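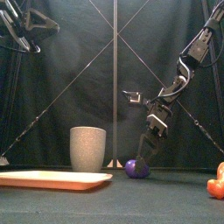 *Purple ball, gray tumbler and a corner of the tray. November, mid-afternoon.*

# Little things on a dark table

Welcome to the small objects page! I've been gathering cups, trays, balls and other tabletop bits for years, and the shelf list is up to 115 pieces now. Most of them came from the Derska flea market or from neighbors clearing out kitchens, and I love nearly all of them (the egg timers are on probation).

The picture at the top has three of my favorites together, so I've written a few notes to go with it.

**The ball.** Look at that color! It's a deep, glossy violet with a bright spot on the upper left where the light lands. Fatos Dumitrescu gave it to me out of a bag of 57 odd balls and marbles she was sorting, and I went straight for the purple one. I keep meaning to find it a partner in green.

**The tumbler.** Tall, matte and a little tapered, with speckles that make it look like stone. I'm a sucker for a speckled finish, and the rounded rim is lovely too. I bought 4 of these from a seller in Skalton who was packing up for the day and threw in a box of napkin rings. I use them for everything: pencils, breadsticks, a bunch of mint from the window box.

**The tray.** Only part of it shows, down in the lower left, but it gets more use than anything else I own. Breakfast goes on it, seed packets go on it, and every spring it ends up holding whatever I'm halfway through mending. Plain rectangular trays are so handy and I wish I'd started picking them up sooner.

I do like small things against a dark background. Sibusiso Mtshali talked me into it after seeing my old pages, where everything sat on a flowered tablecloth and you could barely tell a saucer from a daisy. He was right, and a strong color like that violet really sings against black and dark gray.

Next up are the Fetero bowls, a stack of 7 in slightly different sizes, which I still have to wash and put in order. If you have one with the original lid, please write to me! I've never seen a lid in person and I'd love to know how it fits.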